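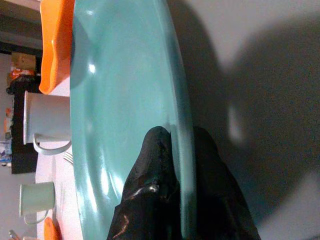

Figure 3. View from the wrist camera with a plate held between the two fingers. Mugs and a fork are on the table.

4.2 Grasping of thin and glossy tableware

The arm was assembled in the Skalldale shared workshop in January, on a bench which other members also use for their own projects. For this reason we could not control the lighting as it is possible in a laboratory. The overhead lamps remained on in all trials, and the blinds were left as we found them.

Plates were the most difficult class of object in our set. A mug offers to the gripper a handle or a wall of convenient thickness, while a plate lying flat offers only a narrow rim. We therefore decided to grasp plates at the rim, with one finger on the face and the other finger behind it, and to rotate the wrist before moving to the rack. Figure 3 shows this type of grasp with a teal plate. From the wrist camera the plate hides a large part of the table, and the glaze gives several strong highlights, which our first segmentation model labelled as separate objects.

The fingers of the Lozano gripper kit are supplied bare, and in our first tests the smooth rims slipped. We compared two coverings, a moulded silicone sleeve and a thin black wrapping which can be replaced in a few minutes by one person. The wrapping forms many creases when it is fitted. We expected this to be a disadvantage, but on glazed ceramic it held better than the sleeve, and we kept it for the remaining trials. Its colour is less favourable. Where a dark finger lies behind the shaded rim, the border between them is difficult to find, even for a human annotator.

In total we recorded 278 grasp attempts over 16 sessions in the workshop. We excluded 11 attempts in which the controller board (Onberg, second revision) lost its connection to the host computer. The fault was traced to a worn cable and was repaired with parts from the workshop drawer. Attempts in which the plate was released too early were not excluded and are counted as failures.

The planner, Lusenon, received no depth information in this part of the study. It estimates the tilt of the plate from the outline only, and when a plate is seen nearly edge-on the estimate becomes unstable. We return to this problem in Section 5.

Contact: corresponding author, Skalldale workshop group | © The authors, March 2026 | Back to top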